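The quote from Aoki ran to nine pages, and Tania Wanigasekara had read all nine before Ishida got his coat off.

"Line fourteen," she said.

"Good morning."

"Line fourteen is called readiness. It costs 3,366. What is readiness?"

Tetsuya Ishida sat down across from her and turned the pages slowly, the way he did when he already knew what they said. He had been selling Aoki equipment for most of his working life and had outlasted four purchasing managers at Flumdale. Tania was the fifth. She had come over from the hospital side, where she bought beds.

"It's the period before the arms are useful," he said.

"How long is the period?"

"That depends on the site."

She wrote that down. She had a page in her notebook for sentences like that one, and by August it was nearly full. The plan, as the board understood it, was to put a pair of arms on the packing line at Wasonau, where they would sort small goods into trays and free up people for other work. No one had said which people or what other work. The budget had been approved on the strength of a slide with a green arrow on it.

"I'd like to see a pair working," she said. "On a table, with things on it. I don't want the video."

"The video is very good."

"I've seen the video. There's a cut at the moment it picks up the cup."

Ishida looked at the ceiling for a while and then he called Radka Bošković, who ran the workshop at Cloria, and asked whether two people could come over after lunch.

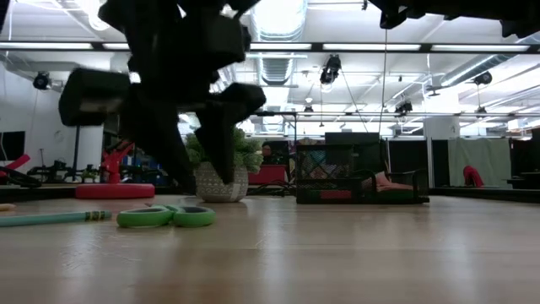
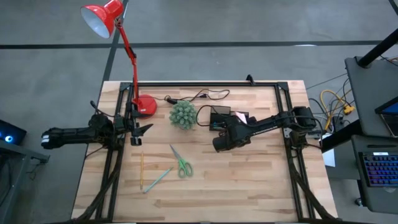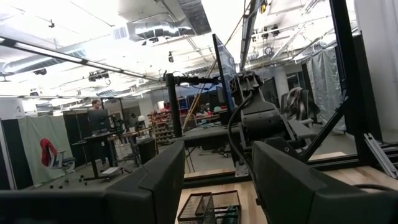 Tania had bought furniture for long enough that she priced a room before she said hello to anyone in it. Radka shook her hand and began on payloads. Tania nodded and kept adding. Aoki's quote covered two arms, two grippers and line fourteen. It didn't mention a table, and the table at Cloria was a good one, butcher block, with a black metal frame fixed on top for the arms to mount to. It didn't mention the lamp clamped to the corner of that frame either, or the cables, which came down both sides in bundles as thick as her wrist. She turned to a fresh page and wrote: table, frame, lamp, cable, cable, cable.

"Who supplied the frame?" she asked.

"We built it," Radka said. "It's the third one."

"What happened to the first two?"

"They moved."

"Moved where?"

"A little to the left, mostly." Radka seemed to feel this was a full answer. "When the arm stops hard, everything wants to go with it. If the frame shifts, you do your calibration over again."

"And how long does that take?"

Radka glanced at Ishida, who had found something to read on his phone.

"An afternoon," she said. "Ryota can do it in less."

Ryota Maruyama was at the keyboard and didn't look up. Tania asked him what he was paid. He told her, which surprised all of them, and she wrote that down too, under the last cable.

They ran a job for her. It was pencils and scissors, to be put in a tray. The right arm went down to the scissors, stopped above them, considered, and went down again. It had them by one handle. It carried them a short way, and they swung, and it put them down not far from where they had been. Ryota typed something. The arm went back.

"It gets them most of the time," Radka said.

"How many times is most?"

"We logged 600 tries last month."

"And?"

"335 were clean."

Tania did the division in the margin. She could hear Ishida breathing through his nose. On the line at Wasonau, Hatsue Takeda picked up scissors all day long, in blister packs and out of them, left-handed when her right one was tired, and there was no log of it anywhere because it had never occurred to anyone to keep one.

"That's with last month's grippers," Ishida said. "The new ones have a better pad."

"Are the new ones in the quote?"

"They can be added to the quote."

The second try worked. The scissors went into the tray with a small clatter, and Tania felt pleased in spite of herself, and annoyed at being pleased. She had felt the same way about a bed once, one that turned the patient by itself. They'd bought forty. The nurses kept them unplugged.

In the car Ishida let three traffic lights go by before he spoke.

"I could take line fourteen down," he said. "Not off. Down."

"I don't want it down. I want it longer." She had the notebook open on her knee. "I want the frame in it, and whoever builds the second frame. I want a Ryota. I want it to say what happens on the afternoon when the table's moved and there's a truck waiting."

"If I write all that in, the board won't sign it."

"No," Tania said. "I don't suppose they will."

He drove on to the end of the bridge. He asked whether she would at least leave the arms themselves as they were, the unit price, because he'd fought for that number. She said she would leave it. It was a fair number. She had checked it against two others.

At Wasonau the shift was changing when he dropped her off. Hatsue Takeda was at the time clock with her jacket over her arm, and she held the door.

"Did you see the robots?" she asked.

"I saw two arms."

"Are they fast?"

Tania thought about it. "Do you have a minute tomorrow?" she said. "I'd like to stand next to you with a stopwatch. You're not in any trouble."

Hatsue said that was what the last one had told her, and went to catch her bus.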